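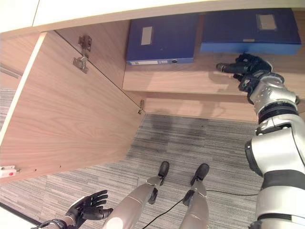

A file box within reach of the robot's right hand at Histadell's claims office.

The paper never went away at Histadell. The insurer moved its claims online years ago, but policies written before then still have a signed original, and those originals live in file boxes in low wooden cabinets between the desks. There are 1,683 boxes on the register. On a normal working day 89 of them are asked for.

Until last spring the walking was shared out among 5 clerks, who also had their own claims to settle. Now much of it falls to a humanoid robot supplied by Momex and run on software from Frimpong, a smaller firm that used to make stock systems for libraries. A clerk types in a box number, and the robot goes to the cabinet, opens the door and brings the box to the desk.

It is slower than a person. Clerks say they could do most trips in half the time, and at first several did, out of impatience. What changed their minds was the bending. The shelves are low, and a full box is awkward to lift from a crouch.
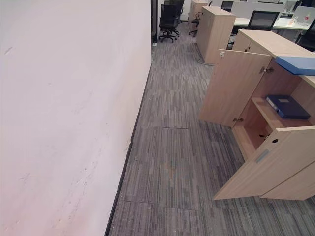 The office itself has had to change a little. Cabinet doors used to be left open all day, and chairs ended up wherever the last conversation had been. Staff are now asked to push chairs in and keep the walkways clear, a rule that was not popular. One clerk said it felt like tidying up for a visitor who never leaves.

No jobs have gone so far. The company says the clerks get back 700 hours a year between them, and that the time goes on phone calls to customers. The clerks' union, which has members at the Mustov depot as well, wants that put in writing before a second robot is ordered. Talks were due to start again in July.

For now the early requests are still fetched by hand. The robot starts at nine, and the first clerks are in by half past seven.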